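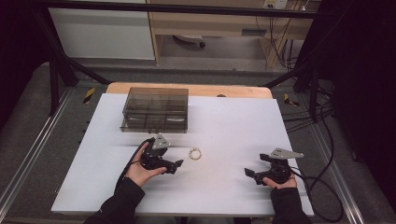 Where should a ring go when it comes off the finger at night?
In a box with small compartments and a lid, one piece to each compartment.

Most people I visit for this column keep their jewelry in a bowl. The bowl looks nice in the hallway, but a thin gold ring with a decorated edge will rub against everything else in it, and the pattern gets soft after some years. At Ristić, a repair shop in Bonduvgate, they polish such rings every week.

The plastic box with partitions is an old friend of fishermen and people who sew. Smoky gray is my favorite, as it hides the mess a little and you can still find your things. Trendeck sells one with 51 compartments, which I find too many for a normal household. I bought the smaller one and it has served me for 2 years.

Before you sort, put a white surface on the table. Gold is easy to see on white – on light wood it is not so easy. Take the rings first, then the earrings in pairs. Chains I close at the clasp and lay alone.

Leave one compartment free for the pieces which wait for repair. Mine holds a brooch from a market in Civitz, and the pin is still bent.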